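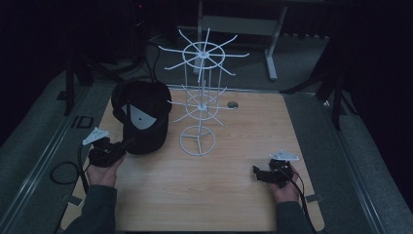 The white rack, on the table with the round hole.

Rekha Bhardwaj had bought the rack in April, when the shop in Bustamante was closing. She paid 24 for it and carried it home on the bus, on her knees, with the long wire arms pointing at the other passengers. A small boy asked if it was for birds.

"It is for selling," she told him.

But she had nothing yet to sell. For many evenings the rack stood on the table and she turned it with one finger, the lower ring and the upper ring together, and listened. It made a thin sound, like somebody breathing through the teeth. Afonso Cardoso from upstairs offered to put oil on it. She said no, she was already used to the sound.

Then she began to sew.
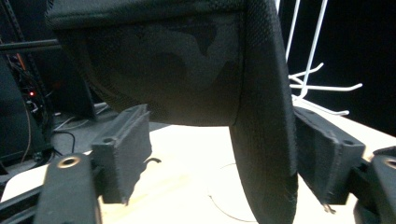
Black mesh, with the camouflage you notice only later.

The cloth came from Afonso too. He had worked 26 years at Ciltholm, and when he left they let him take what he wanted from the store. He took one roll. From the door it was only black. Near the lamp, the spots came out slowly, gray on darker gray, and Rekha thought of a pond at night.

"Soldiers?" she asked.

"Fishermen, I believe," said Afonso. "They also like to hide."

She laughed, and he looked pleased for the rest of the evening.

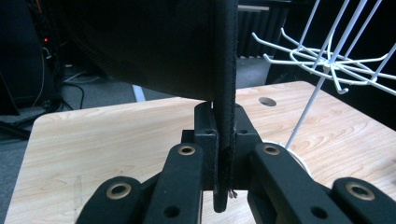

Her first piece was not a good one, and she knew it before he came down to look. She had opened the side seam two times and closed it again, and her thumb was sore. Afonso put on his glasses. He followed the narrow edge down with his eyes, very slowly, until he came to the rounded end, where a few threads stuck out at the corner. Rekha reached for the scissors.

"Leave them," he said. "How much is it?"

"It is not for sale. It is for learning."

"I will give you 30."

"You gave me the cloth, Afonso."

"Then 30 is too much," he said, and he sat down, and turned the rack a little - only to hear it.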